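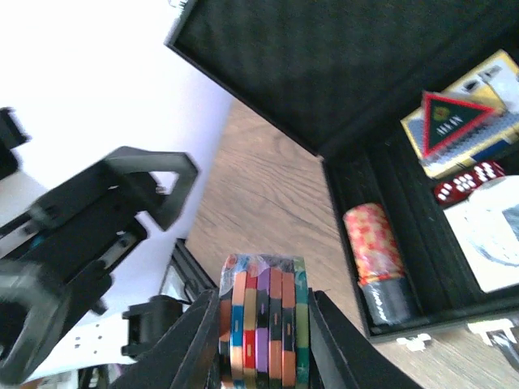 Poker chips in a gripper

Call for Participants: Fuvham Startup Track

Odeo is accepting applications for the fall round of the Fuvham Startup Track, a program for early-stage companies and research teams that want to bring a product to market. There are 14 places. 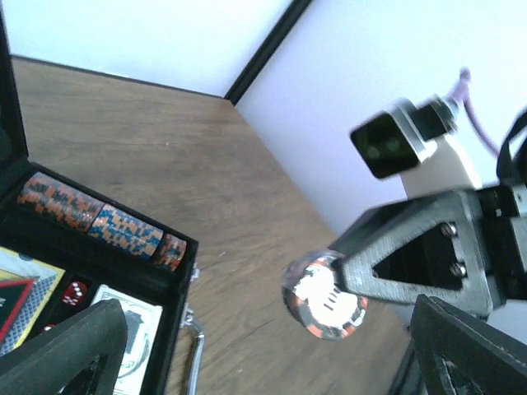 The track runs at the Balaskas building and starts in September. Sessions are held on Friday mornings and cover pricing, patents, licensing and first sales. Each team is matched with a mentor from the Duselus network - you may state a preference on the form.
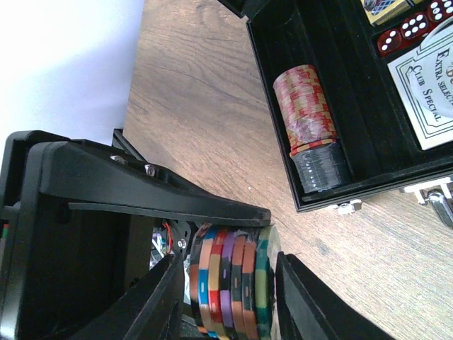

Teams that finish the track can apply for a grant of up to $3,000 toward testing or legal fees. There is a participation fee of $245 per team, payable once a place is confirmed.
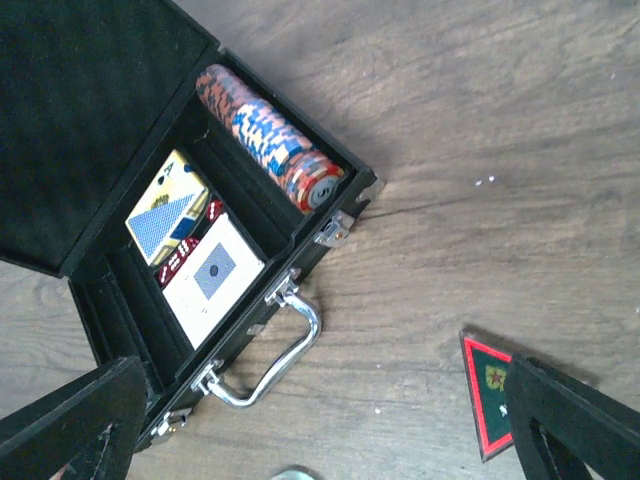 Who can apply

Teams of two to five people. At least one member must be able to attend every session. Companies that have already raised outside investment are not eligible.

How to apply

Fill in the online form and attach a two-page summary of your project.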